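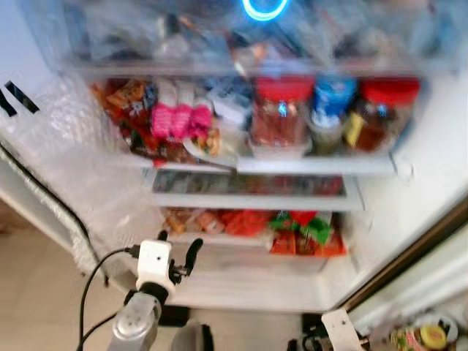
Snack shelf, left arm going in. Himano two-arm kit, kitchen trial.

1/ OK, I've been quiet on here and this is why. I've had the Himano kit on trial and I have a LOT of thoughts. Thread for anyone who's been eyeing the two-arm version for home or small-kitchen work. No discount code, no deal with them, I paid the trial fee like everybody else.

2/ What you get: two arms, two-finger grippers, a camera on each wrist, one more camera up top, a base, and the Odedus software that ties it together. The whole trial is $2,919 and you can put that toward buying it later. Not pocket money! But I've paid more for kits that never left the bench.

3/ Why a fridge? Because fridges are mean. Clear shelves, shiny wrappers, soft little bags piled on each other, jars with lids in a row right next to them. If you want to know what a gripper is like to live with, give it a heap of snack packets.

4/ Jars first, because they're the easy win. The fingers come in on either side, you get a nice firm hold, and I stopped holding my breath after the first afternoon. I love how the left arm moves into tight spaces - it's slow, but it's smooth, and slow is what I want near a glass shelf at home.

5/ Bags are harder. A soft packet changes shape the second you touch it. My best results came from pinching the top seam and lifting straight up. Rhonda Zacharias told me to try that months ago and I didn't listen. Rhonda, you were right, you can stop texting me.

6/ Numbers, for the people who always ask (hi, Ruwan). I logged 263 picks over the trial, jars and boxes and bags all mixed together. 72 of those needed me to step in, and most of the 72 were bags. For a first kit on real groceries I'm really happy with that.

7/ Doors! So many of you asked about doors. Short version: it depends on the fridge. If there's a handle you can hook, great. If the front is one smooth glossy sheet, plan on spending real time on where the fingers go. Shiny black is also tough on the cameras, because the door shows the room right back at you.

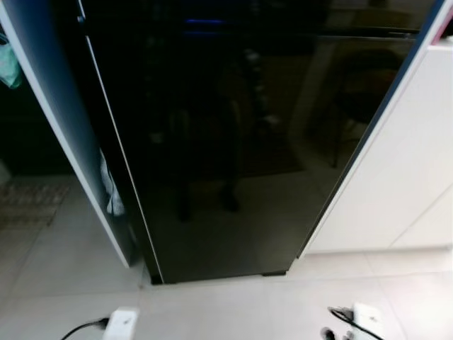 SETUP NOTES

8/ Measure your floor space before you order. The base wants more room in front of an appliance than I'd guessed, and you need to allow for the door swinging open too. I marked my spot and went back to it every time, which saved me a ton of redoing.

9/ Cables. The wrist camera plugs in at the side and the cable hangs in a loop. Leave enough slack for the full reach, then check it again with the arm all the way up. I had it too short at first and the picture kept dropping out. Totally my fault, and the manual does mention it (page 3, I found it eventually).

10/ The Odedus app is good! Clean screens, big buttons, all the camera views side by side. My one gripe is that renaming a saved run takes way too many taps. I wrote to support and got a friendly, useful answer from Yiran Xu the same day. A fix is supposed to land in December.

11/ People also asked how it compares with the Cornside kit. I've used both. Cornside is lighter and quicker to set up. Himano feels steadier once it's holding something, and for me that matters more. If you only ever want one arm on a desk, go Cornside and keep the change.

12/ Last bit is the wrist view, my favorite part of the whole thing. You get both fingertips and whatever is standing between them, so you can see right away if you're off to one side. I caught so many bad grabs early that way.

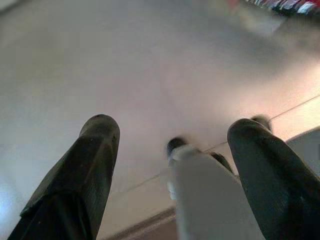

Annick Morin
Kit reviewer and weekend builder

13/ Small things with dark caps are where I'd use this view the most. White on a pale counter can melt into the background, but a dark cap gives your eye something to steer by. Line up on the cap, check the gap on both sides, then close.

14/ Would I buy it? Yes, and I'm going to. I want the second set of fingertips for it too, the softer ones, to see if they help with bags. Clifford Beaudoin has a pair and swears by them.

15/ Drop your questions below and I'll get to them tonight. If you've run this kit on a freezer drawer, please, please tell me how you did it.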